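4.2 Skevix evaluation kit: setup and use

The second product under review was the Skevix kit from Udholm, which is sold as a complete tabletop package for groups that want to collect manipulation data without building their own station. We ordered it at list price in July and had no contact with the supplier before delivery beyond the order form. The kit was set up in our Grunduvano laboratory, in the same room and under the same ceiling lights as the Pinto system covered in Section 4.1.

The supplier's package has 3 parts: the arm and gripper, a control licence, and a short library of household tasks with written reset instructions. Play furniture and props are left to the buyer. We used a toy kitchen and a mixed set of play food and small cookware that the laboratory already had on its shelves. The same props were used with both products so that differences in the results would not come from the objects.

Unpacking and first motion took 2 working days. Most of that time went to the licence server, which rejected our network settings until the firewall rules were changed. The mounting hardware fit well and the printed manual was accurate, apart from one page that showed an older cable colour. Calibration was done from the menu and had to be repeated each time the base was moved, even by a small amount. The manual does mention this, but in an appendix.

We ran 20 tasks from the library. They fall into two groups. Counter tasks ask for an object to be moved from one place on the worktop to another, or onto a plate or board. Sink tasks ask for an object to be taken out of the basin or put into it. Between trials an operator reset the props by hand following the library's instructions, which give starting regions and leave the exact pose of each object open. We kept to that wording, so cookware could start upright or on its side.

The licence allows 2,000 recorded trials per year before further charges apply. For a small group this is a real limit, and failed trials count toward it. Recordings can be deleted, but a deleted trial is not credited back. Export worked without trouble, and the files opened in our usual analysis software with no conversion step.

Sink tasks were the harder group to run. The basin walls restrict the angles from which an object can be approached, and the default motion settings favour a descent from above. Figure 3 gives a view of the sink area, with the gripper over a pot that lies on its side among toy vegetables.
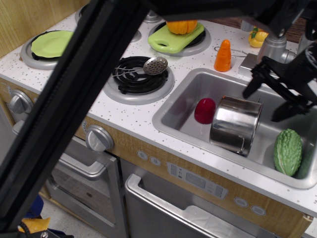 Figure 3. Gripper above the sink of the toy kitchen, with other props on the counter and burners.

Udholm was sent a draft of this section and replied that the default descent is meant for open worktops, and that buyers who plan on sink work should load the side-approach profile before their first session. The profile is included in the licence. We had not found it, as it is listed under maintenance in the menu. The trials reported in Section 5 all used the default settings, and we have left them as they are.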